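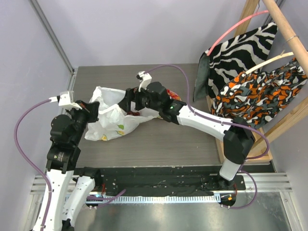
Station 2, both arms over the table, fruit bag between the grippers and the garment rack on the right.

Gerkia bag-and-bowl set: README

Hi! If you came for the download notes, they're short and they're at the bottom. Most of this file is about money, because that's what people keep writing to me about (what did you buy, what would you skip, how much should we ask for).

What's in the set

516 episodes of two-arm tabletop work, all recorded at station 2 in March. Tasks are fruit and bags on the one side, hangers and cloth on the other. Each episode has a fixed view plus the wrist views.

What I'd budget for

Arms eat most of the quote, you knew that. What I got wrong was the small stuff. I put down one line for "cables and misc" and blew through it before the enclosure panels were even up! Cable ties, spare connectors, brackets for the wrist cameras, a second set of everything that bends. Plan on 21 percent of the arm price for that and you'll sleep better.

Get spare gripper fingers in the first order. Ours came from Perrin and a reorder took over 70 days, and I spent a good part of that wait being very polite on the phone.
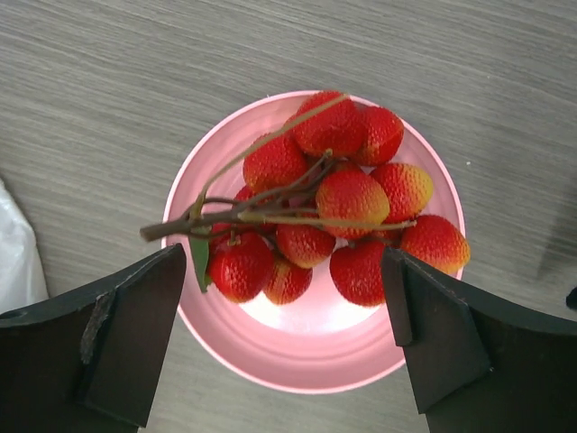
Wrist view: lychees on the twig, pink bowl. Check the scuff on the left finger.

Coating wear is cosmetic so far as I can tell, but I'd still price replacements as a yearly cost and leave them out of the startup money. Same goes for props. Real fruit is a grocery bill that never stops, so give it its own line or it ends up on your card like it did on mine.

Things I'd skip: the Ladent extended service plan (we never called), and the fancy rack. A plain wood one does fine.

Still undecided: a third arm pair through Prolen. Their quote leaves out mounting, so ask.

Download notes

Unpack everything into one folder. Wrist views are stored separately from the fixed view, so grab both. Budget sheet is in /planning, prices before tax.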